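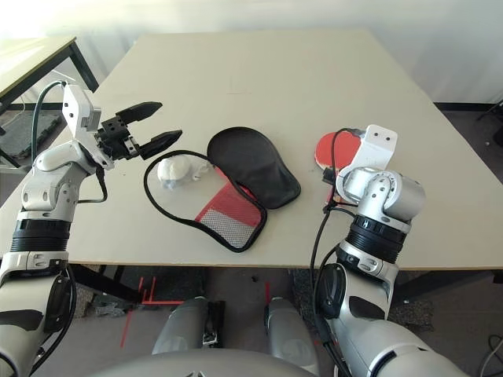

Search the help pages Search Clear

Can our village page turn off star ratings after a pile-on?

Posted in April by Guadalupe Manríquez

Hello all, I hope this is the right place. I look after the Facebook page for our parish council in Braren, mostly bin days, road closures and the odd lost cat. I took it over from the last clerk with no handover to speak of, so please be gentle with me.

Last month the council joined a legal challenge against the result of the local vote on the Tonard Lane bypass. I don't get a say in any of that, I only type up what I'm given. The news went up on a Sunday evening and by breakfast we had more than 100 one-star reviews, a good many from people who I'm fairly sure have never set foot in the village (one of them was cross about a car park, and we haven't got one). We had 13 reviews altogether before this, mostly from people pleased about the new benches.

Some of the comments are fair enough and I don't want to hide people's opinions. Others are about the chairman's family and are really quite nasty. Can I switch the reviews off altogether? Am I allowed to, as a public body? And if I switch them off, are they gone for good? Two of the councillors want everything deleted by the next meeting and a third says we mustn't touch a thing, so whatever I do I shall be in trouble with someone.

Thank you for reading all this, it came out longer than I meant!

Miyuki Katayama

Oh you poor thing, I do feel for you. I ran the page for Ikeda town council for years and we had very much the same over the library hours, though ours was smaller and it was mostly people I knew from the school run, which in some ways was worse.

To take the easy part first, yes, you can normally turn reviews off. You need to be switched over to the page itself, with full access to it, and then look in the page's settings for the part that deals with reviews or recommendations. I won't give you the exact clicks as they move it about every few months and I'd only send you to the wrong menu. When I did ours the reviews and the score disappeared from view, and when we turned it back on in the summer they were all there again, so don't promise your councillors that anything has been wiped.

Whether you ought to is a separate matter. My own feeling is that a council page is there to give out information, and a star rating never did suit it very well – what would five stars for a parish council even mean? But if you do it the morning after a row it looks like hiding, and people will say so, loudly, under your post about the bins. What we did was put up a short notice first. Ours said that reviews were being paused, that comments on posts were still open, and that anyone who wanted the council to hear their views could write to the clerk or come along to the public part of the meeting. It ran to four lines and I must have rewritten it nine times.

The nasty ones about the family I would report one by one, tonight if you can face it. Take a copy of each before you do, with the name and the time showing, and pop them in a folder. Please don't delete ordinary critical comments off your posts. People making a complaint or a records request may well ask what was removed and why, and you'll want to be able to answer. Your county association of local councils should have someone you can ring about that side of it, and I would ring them before the meeting so that you have something in writing to put in front of all three councillors.

Do look after yourself as well. I used to read every one of ours in bed, and my husband ended up putting the tablet in the airing cupboard.

Tetsuya Okabe

Just turn them off. Nobody picks a parish council by its stars. Billey did it two years ago with a page of 2000 followers and people had forgotten by the fete.

Shota Hattori

I'd agree with nearly all of what Miyuki says, but would add one thing. Check whether your council has a social media policy, as a lot of them adopted one and then put it in a drawer. If there is one, it probably says who decides this sort of thing, and I doubt it's you. Ask for the decision to be minuted, even if it's only a line. If there isn't one, ask for it to go on the agenda. Ours fits on two sides of paper and has a paragraph on abusive posts that I'd be glad to send you – leave a note under here and I'll dig it out after the weekend.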